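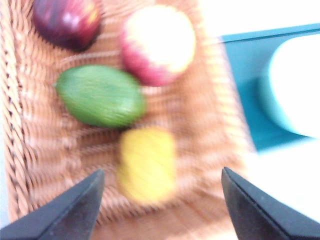 Filippos Papadakis
Columnist, former line supervisor at Kumen

Putting fruit away is a chore most people learn before they can read. You take a piece out of the basket and put it where it belongs. I bring it up because I spent 13 years on a packing floor in Drermont, and every salesman who came through told me this kind of work was nearly finished for people. It isn't, and I don't think it will be for a while.

A wicker basket is a hard place for a machine to work. The bottom isn't flat and the rim gets in the way. A piece of fruit rolls if you touch it wrong. Two stiff fingers have to come down on either side of a yellow one, close enough to hold it and no closer, and the green one is lying right next to it. A person doesn't think about any of this. The machine has to get it right every time or somebody has to stand next to it.

That last part is what the sales talk leaves out. At Kumen we ran a picking arm on one line for a season. On its best shift it moved 3728 pieces, and we were all impressed. It also stopped 282 times across that season for a person to come over and clear something. We paid that person. On paper the arm had replaced her, and in practice she had two jobs.

I am not against these machines. When every box is the same size and comes down the belt the same way, an arm beats any crew I ever had. The trouble starts when things are different from each other, and in a kitchen everything is. An apple is bigger than a lime. One is soft on one side. Yesterday the bowl was on the left.

People who follow this more closely than I do say the new ones learn by practice, and that they get better at odd shapes each year. I believe it. My neighbor Cheng works in the field and has shown me things that would have looked like a trick when I started. But when I asked her if she would leave one alone in her kitchen for an afternoon, she said no.

So here is my view. Buy the arm for the boxes. For the dishes, the laundry and the fruit, keep your money until a seller will let you watch it work in your own house, with your own mess, for a full day. If it gets through that without anyone stepping in, I will gladly write another column.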